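About us

Trullari Small Group Travel
Arnotside

We do small trips. That's it really. Maximum 18 people, one leader, one driver if there's a coach involved, and a proper lunch stop. Run out of two rooms over the bakery in Arnotside, door is on the left, bell sometimes works.

How it started. Bogdan Sowa was driving coaches for other people, long hauls mostly, and got fed up of tipping fifty passengers out at a car park with forty minutes to see a cathedral. Took a dozen regulars away himself one March, in a hired minibus. Rained the whole way. They all asked when the next one was. So there was a next one, and then a brochure (one sheet, folded), and then an actual licence and an office and a phone line.

Who we are now. Bogdan still leads the walking trips and most of the rail ones. Three in the office, part time, so if you ring and get the machine please do leave a message, we ring back same day if it's before four. Leaders are people who've lived in the place or travelled there for years. We don't use agencies for leaders. Tried it once, never again.

Where we go. Northern Spain, the Polish mountains, Slovenia, the Baltic by ferry, a bit of Portugal in the autumn. Scottish islands in early summer before the midges get going. We don't do cruises and we don't do ski. People ask about Japan every year and the answer is still maybe.

The trips themselves. Usually two or three bases and not a new hotel every night. Bags stay put. One free day in every week, nothing planned, sleep if you want. Leader will be about if you're poorly or lost or just want to know where the good cake is. They carry a first aid kit and the number of a local doctor and they will get you to a chemist, in a taxi, at silly o'clock if need be. It has happened more than once. Colds mostly. One broken wrist, one very bad tooth.

Early starts: we try not to. If there's a six am train it says so on the trip page, in the first paragraph, so you can't say you wern't told.

Hotels. Family places where we can get them. Bogdan has slept in every one we use. Lifts are not a given so ask before you book if stairs are a problem, we keep notes on all of it, number of steps, handrails, whether the shower is over a bath.

Cemilier Walks. This is our sister programme, same people, same phone number, harder legs. Up to six hours a day on foot with some real climbs. Top height on the current list is just under 600 metres of ascent in a day and there's always a shorter option with a bus back. Boots not trainers please.

Mollel. The name of our newsletter, comes out when it comes out. Trip reports, photos from travellers, lost property (we still have a green umbrella and one hearing aid). Goes to 363 households at the last mailing, by post, plus email for those who'd rather. Ask and we'll add you.

Money. Deposit is £298 on the European trips, less on the UK ones. Balance eight weeks before you go. Single rooms cost more, we hate it too, but we keep the supplement as low as the hotels let us and there are a few at no extra on every departure. First come first served. Your money sits in a trust account untill you're home again. Insurance is up to you but we won't take you without it, and we need the policy number and the emergency phone number in writing.

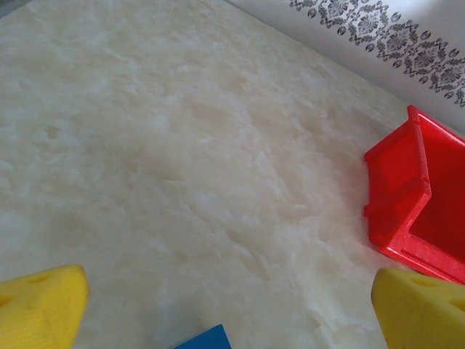 Can I come on my own?

Plenty of people do, often half the group or more. You'll be met at the station or the airport by the leader, and dinner on the first night is one long table so you won't be sat by yourself unless you want to be.

Getting hold of us. Phone is best, mornings especially. Email gets read but slower. Post is fine for forms. If you want to come in, ring first as the office is shut when we're all out on a recce. Parking behind the bakery, two hours free, put the disc in your windscreen.

Complaints to Bogdan direct please. He'd sooner hear it from you on day two than in a letter after.

Page last updated September 27, 2019. New dates for spring going up as soon as the ferry times are in.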